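Rosine Brunet
Thread, 1/17
My daughter is home from her first summer at riding camp and many parents wrote to me with questions. I will try to answer them all in one thread. English is my third language, so please be patient with me.

2/17
The camp is called Hullano. It is a sleepaway camp, boys and girls from nine to fifteen, and the riding is western style. She was there two weeks in August. Before this she had sat on a horse maybe five times, always with someone holding the rope.

3/17
First question from everybody is the price. We paid 2,259 dollars for the two weeks, with meals, bed and all lessons. The trip and the boots were extra. Another camp we liked, Zavport, asked 3,000 for the same length, and they wanted the full amount in spring.

4/17
Please ask about the deposit before you sign. At Hullano we could get half of it back until the end of May. At Zavport it was lost from the first day. I do not say this is wrong, but you must read the second page of the form, where the letters are small.

5/17
How much do they ride? One lesson in the morning, from 8:30, and a trail ride after lunch on most days. When it rained hard they stayed in the barn and learned to clean the saddles. My daughter says the saddle soap smells better than our kitchen. I did not know how to take this.

6/17
Each child has one horse for the whole stay. Hers was Dosach, a brown gelding, nineteen years old and very slow. She was disappointed for one evening. By the third day she was writing to us that the other horses are "too nervous for serious people."

7/17
Letters! They write on paper. Phones stay in the office and come out on the middle weekend for ten minutes. We got four letters in two weeks, and one was only a drawing of a hoof with the parts named. Send stamps with your child. We forgot, and a counselor gave her some.

8/17
Boots. You do not need expensive ones. You need a small heel and a smooth sole, so the foot does not get stuck in the stirrup. We bought used ones, one half size bigger, for thick socks. Sneakers are not allowed on the horse, only for walking to the dining hall.

9/17
Helmet. The camp lends helmets for free. We bought our own after all, because her head is narrow and the borrowed ones moved when she nodded. Try it in the shop with the hair tied low, the way she will really wear it.

10/17
Homesick? Yes, the second and the third night. The head counselor, Ms. Sasaki, called me in the evening and told me simply what happened and what they did. They let her brush Dosach before breakfast with one older girl. After this there were no more calls.

11/17
I must admit I was the worse one. I walked by her room every night - my husband can confirm.

12/17
Food is normal camp food. Pancakes, chili, pasta, a salad table. My daughter does not eat pork and it was no trouble, but I wrote it on the form and also said it again at check-in.
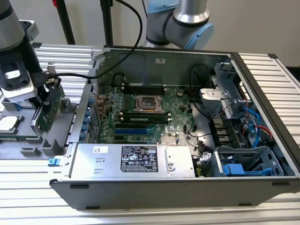
13/17
About clothes: pack jeans without a thick seam on the inside of the knee. We packed two pairs with this seam and she wore the third pair almost every day. I will let you imagine the laundry bag.

14/17
Is it safe? She fell one time, from a standing horse, when she leaned to fix her stirrup. A bruise on the elbow. They wrote it in the accident book and I got a copy at pickup. I liked that I did not have to ask for it.

15/17
On the last day parents come at 10:00 and the children show what they learned. It was walk, trot, a figure around barrels, and getting down alone. Bring a hat and water. There is one tree and the grandparents have it.

16/17
Would we go again? She asked in the car, before the first gas station. We said we will talk in January, when the new dates come out. Early families get a smaller price, but I do not know yet how much smaller.

17/17
If your child has asthma or allergy to hay, write to me in private. Her cabin mate has it and her mother allowed me to share what they did with the medicine and the night window. For other questions just reply under this post, I read them after dinner.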